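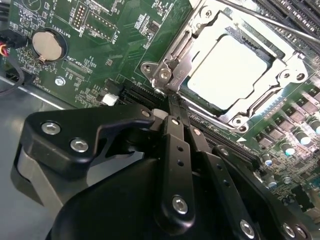

The Tilo paper finally has a result I can get excited about, and it's all about small contact. Tilo is our method for teaching an arm to take old desktop PCs apart, and the bit that kept us stuck was lining up with a part before pushing on it. The old version planned the whole move from one look and then went for it. The new one keeps checking the wrist view on the way in, and a CPU socket is a great target for that: the silver frame around the processor has hard straight edges, the processor lid is so bright it practically glows, and the fingers are right there in the same view, closing in just under the hinge end. So the method never has to guess where its own fingertips are!

We trained on 234 demos and then ran 20 trials per part, no retries allowed. In February the old planner got 2 of those 20 on the socket. I won't spoil the new number before the paper is up, but I did a little dance in the hallway (sorry, Hanton people downstairs).
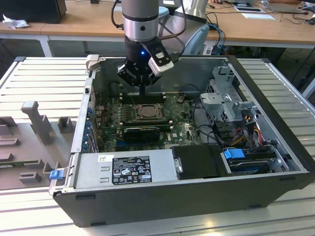

Lenditen is the baseline we compare against, and it's a good one, so I want to be fair to it. It uses only the fixed view from outside the case, and it does fine on big things near the top. Deep inside is where it struggles. With the tower on its side and the arm coming straight down into it, the gripper hangs over the memory slots and the drive cage walls off the right side, so small errors in depth get hard to spot from out there. Tilo blends both views and leans on the wrist one for the last stretch – such a simple change, and I love it.

Next up is 1000 more practice runs in simulation, then the Tambunan test set, with boards it has never met. Can't wait.

Posted 6/9/23 | Contact | Copyright Tambunan Notes | Back to top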